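Sunday, half eight, tea going cold. Still on the tool sort-out. Started with the drawer under the stairs and it's got out of hand, obviously. Gave myself 30 minutes. Ha.

Rule for today: one tool, put it in the white bin, decide. Keep, lend or Raluca's. 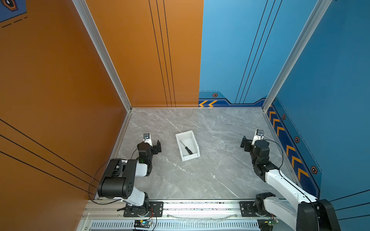 Screwdrivers are the worst for it. I must have bought the same one over and over becuase I could never find the last. Keeping the ones with a decent grip, rest go to Emese for the allotment shed. Spanners tomorow. Maybe. Anyone want a box of odd hinges?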